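Gripper trials: notes of project meeting
2024-07-23
Chair: Tracey Fairclough
Apologies: none received

1. Notes of the June meeting
Agreed as a correct record. The action on spare finger pads is carried over.

2. Gripper comparison
Two grippers are still in the running, the Vidari parallel gripper and the Plirier. Both have now been through the rigid parts set. The Vidari was quicker to change over. The Plirier held the heavier parts better but its fingers need re-zeroing after each power cycle, and the supplier has not yet said when that will be fixed.

Tracey reported that soft and springy items remain the harder test. Closing force was set too high on the first runs and the items were squashed flat before the lift. It has since been brought down to 65 per cent of the earlier setting for this group only. The meeting asked for the new setting to be written on the run sheet each time, as it was left off twice.

3. Controller
The Nam controller dropped its connection 3 times during the long run. Log files have been sent to Bistano, who supplied it. Until they reply, long runs will be done on the old controller. Swapping over takes up to 2 hours, so bookings should allow for this.

4. Wrist camera and cabling
There was discussion of whether the wrist camera should stay on its present bracket. Moving it closer to the fingers would help with small parts but would leave less room for the gripper cable, which already has to loop round to the mounting plate.
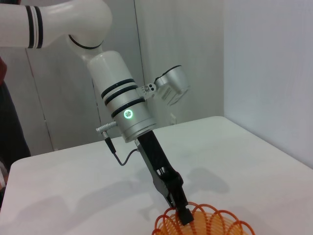
It was agreed to leave the bracket alone until the soft items set is finished, so that results can be compared. The cable is to be checked for rubbing at the start of each session. Tracey to ask for a price on a shorter one.

5. Actions
Finger pads, order spares: Tracey
Run sheet, add line for closing force: Tracey
Controller logs, chase Bistano: Tracey
Shorter gripper cable, get price: Tracey

6. Any other business
The key to the parts cupboard should go back on the hook after use.

Next meeting to be arranged once Bistano have replied.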